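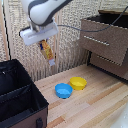
Chapter 9. Picking Up and Letting Go
Reading time: 9 minutes

By now your club's arm can move to any point you give it, and that's a big step! This chapter adds the job most teams have been itching to try since the first meeting, which is getting the arm to hold things. We start with soft goods, and we start with them on purpose. A wooden block is the same shape every time you grab it. A snack bar held by one end of its wrapper dangles at a slant, so the lowest point of your load is well below the fingers and off to one side. If your program only knows where the gripper is, it doesn't know where the bar is. Two small bowls on the floor, a blue one and a yellow one, are all the targets you need to find out how much that matters.

You will build up to the Treren Challenge, the sorting task that closes Part Two. Each team writes one program that lifts a packaged snack, carries it, and sets it down where the task card says. There are 69 points on offer, and a good many of them go to the written log, so keep a pencil near the keyboard.
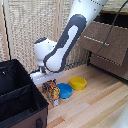 Endar Chiang
Robotics Club Instructor, Breltavow School

Look at how a package stands before you decide how to grip it. One that rests upright on the floor gives you a top edge to aim for from above, and you can come down slowly with the fingers open until they are on either side of it. One that lies flat asks for a different wrist angle and a lower approach. Try both! My own students argue about this every March, and the arguments are some of the best hours of the year.

Before Section 9.1, get these ready:

- your working move program from Chapter 8
- two small bowls in different colors
- a few wrapped snacks of different sizes
- your team log, opened to a new page

Mark the position of each bowl with tape and write it down. Then run the arm over both bowls with nothing in the gripper and watch the whole path from the side, with one teammate at the stop button. Change one number at a time between runs. When the empty path looks right, turn to Section 9.1 and set your first grip height.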